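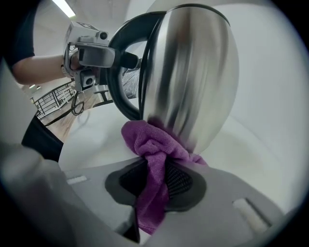
Introdução à Robótica de Manipulação
Apontamentos da aula 2 – Ensinar por demonstração

Na aula anterior vimos como se programa um braço ponto a ponto. O método serve bem quando a peça chega sempre à mesma posição e tem sempre a mesma forma. Com um pano, a forma muda a cada contacto e a lista de pontos deixa de ter utilidade. Nesta aula tratamos da alternativa: uma pessoa executa a tarefa, os movimentos são gravados e o robô aprende uma política a partir das gravações.

1. Três maneiras de demonstrar

Ensino cinestésico. A pessoa agarra o braço do robô e leva-o pelo percurso. As juntas ficam registadas diretamente, sem conversão. O braço pesa, mesmo com compensação de gravidade, e conduzir dois braços ao mesmo tempo é difícil para uma pessoa só.

Teleoperação. A pessoa comanda o robô à distância, com um braço mestre, um comando ou uns óculos. Tudo o que fica gravado é executável pelo robô, porque foi ele que o fez. Perde-se o tato, e os principiantes trabalham muito devagar. No exercício do pano, o grupo de Jarlath Hanrahan precisou de 76 segundos por repetição em teleoperação e de 30 com pinças de mão.

Pinças de mão. A pessoa segura uma pinça em cada mão e faz a tarefa sem robô. As câmaras montadas nas pinças registam o que a ferramenta vê, e a trajetória é reconstruída a partir das imagens ou de marcadores. É o método usado no trabalho prático.
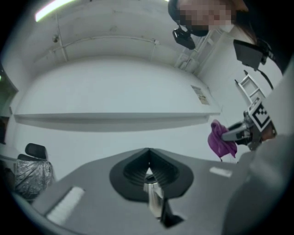
2. O que fica gravado

Para cada demonstração guardamos:
– o vídeo de cada pinça, com lente grande angular;
– o vídeo da câmara de cabeça;
– a posição e a orientação das pinças ao longo do tempo;
– a abertura dos dedos.

Os relógios das câmaras têm de estar alinhados. O programa Trorkia faz o alinhamento no início da sessão, mas convém confirmar à mão: fecha-se a pinça diante da câmara de cabeça e verifica-se se o instante do fecho coincide nos vídeos. Um atraso pequeno não se nota a olho e estraga o treino, sobretudo nas fases de contacto.

Os marcadores quadrados a preto e branco dão a pose da pinça no referencial da câmara de cabeça. Deixam de servir quando a manga, o pano ou a outra mão os tapam. Nesses intervalos a pose é estimada a partir do vídeo da própria pinça, com mais erro. Quem faz a demonstração deve habituar-se a manter os marcadores à vista, sem torcer o pulso de forma que o robô não consiga repetir.

3. Trabalho prático: limpar uma chaleira

A tarefa é bimanual. Uma pinça segura a chaleira pela pega e a outra passa o pano pela superfície metálica. A chaleira está vazia, fria e desligada da corrente.

Escolhemos esta tarefa por duas razões. O metal polido reflete a sala e engana os métodos que dependem de pontos fixos na imagem. O pano dobra-se, escorrega e tapa parte do campo de visão da pinça que o leva.
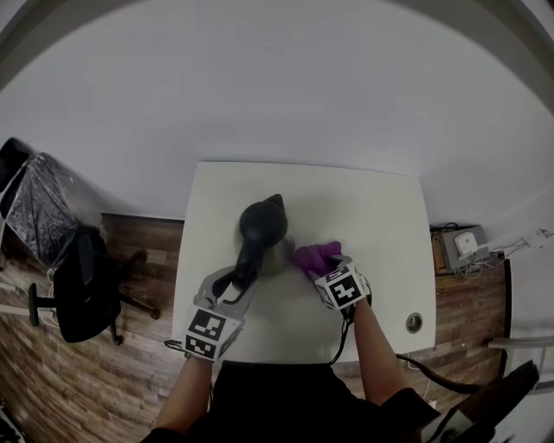 Szu-yu Fu
Docente responsável pelas aulas práticas

O procedimento é o mesmo para todos os grupos:

a) Pousar a chaleira e o pano na mesa. A posição inicial varia de uma repetição para outra.
b) Começar a gravação com as duas pinças abertas e afastadas dos objetos.
c) Prender a pega e só depois pegar no pano.
d) Limpar com passagens contínuas, à velocidade a que um braço consegue mover-se. Quem trabalha à velocidade normal da mão produz dados que o robô não acompanha.
e) Largar o pano, largar a pega, afastar as pinças e parar a gravação.

Cada grupo entrega 60 demonstrações válidas. Uma demonstração em que o pano cai não se apaga: marca-se como falha e fica numa pasta à parte. Se o pano caiu e foi apanhado de novo com a pinça, marca-se como recuperação. Estas últimas são úteis, e voltaremos a elas na aula sobre desvio de distribuição.

Tocar nos objetos com os dedos durante a gravação invalida a repetição.

4. Dificuldades habituais

O pano preso pelo meio tende a ficar enrolado na ponta da pinça e limpa uma faixa estreita. Preso por um canto, abre melhor, mas pende e pode ficar à frente da lente.
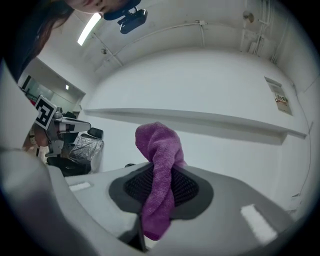
Convém experimentar as duas pegas antes de gravar e depois manter sempre a mesma. Misturar estratégias no mesmo conjunto dá uma política indecisa, que hesita entre as duas e acaba por falhar o pano. O mesmo vale para a divisão de papéis entre as mãos: se a esquerda segura a chaleira na primeira repetição, segura-a em todas.

Outra dificuldade é a força. As pinças de mão não têm sensor de força, e a pressão que a pessoa faz sobre o metal não aparece nos dados. O robô recebe apenas posições. Na execução usamos controlo de impedância com rigidez baixa, para que um erro de posição não se transforme num empurrão à chaleira.

5. Para a próxima aula

Ler o capítulo de Theda Brandes sobre clonagem de comportamento, até à secção dos erros acumulados. Trazer as gravações já separadas em válidas, falhas e recuperações. Dúvidas sobre o Trorkia: Chun-hung Ho, no laboratório.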